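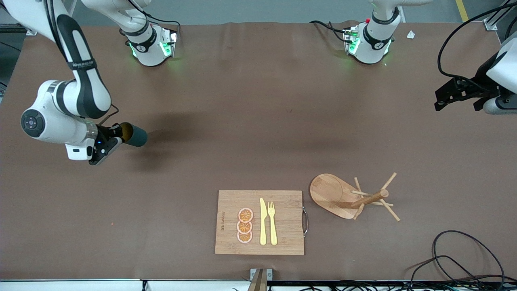

Torkcombe Walk for Hospice Care: Where We Are So Far
Progress report to the Irnia Fund, October 2020

Hi everyone at the Fund, and thank you again for backing us this year! I promised you an update once the walk was behind us and the envelopes were open, so here goes. I'll do the money first, as I know you have a stack of these to get through.

Your grant was $1000 and it landed in our account before we had to pay for anything, which made September a lot less nerve-racking than last year. On top of that, walkers and their sponsors have brought in $2079. A few pledges are still out (one of our office teams collects through payroll, and that always runs a month behind), so I expect the total to creep up a little more. I'll send you the final number with the closing report.

We had 120 people sign up and 59 of them had never walked with us before. I was worried about sign-ups right up to the last week! With the virus we couldn't do the big start on the school track, so folks picked a start time and set off in family groups, and a good many walked their own route at home and mailed in their sponsor sheets. I missed the crowd at the start line, I'll admit it. But the staggered times meant no line at the water table, and two of the regulars told me they'd like to keep it that way.

Where your money went: the park permit, the printed sponsor sheets, signs for the route, hand sanitizer, and masks for anyone who forgot theirs. The T-shirts were paid for by Tripathi Printing, who gave us a very kind price and then didn't charge for the last box. We did order too many smalls. If anybody on your end wears a small, please say so.

Skokenov Bakery sent rolls and cookies, all wrapped one by one, and those were gone before lunch. Next year I'd ask them for more of the oatmeal kind.

Now for what didn't go so well. The online donation page was down for most of one evening, and we know of at least a couple of people who gave up trying. I've written to them both and one has since mailed a check. Also, the route signs by the creek pointed the wrong way for the early starters, so the first few families did an extra loop past the library. They were good sports about it (one little boy wanted to know if he got extra sponsor money for the long way around, and his grandma paid up!). We'll walk the route ourselves first thing next time, before anyone sets off.

The money goes to the family room at the Torkcombe hospice. They want a pull-out bed so somebody can stay the night, plus two decent armchairs and a small refrigerator. I've seen the quote for the bed and we can cover it already. The chairs depend on those last pledges, and the refrigerator may have to wait until our soup sale in the spring, if we're allowed to hold one.

Still on my list: thank-you cards to every walker, the payroll pledges, and getting the receipts scanned for you. I have all the paper ones in a shoebox and the permit receipt is the only one I'm still chasing. The parks office says it's on its way.

One question for you before I close. The grant letter says unspent money should come back to you by the end of the year. We have a little left from the sign budget, and I'd love to put it toward the armchairs if that's okay with the Fund. Just let me know either way and I'll write it up properly.

Thanks so much, and I'll be in touch when the pledges are in.

The Torkcombe Walk organizer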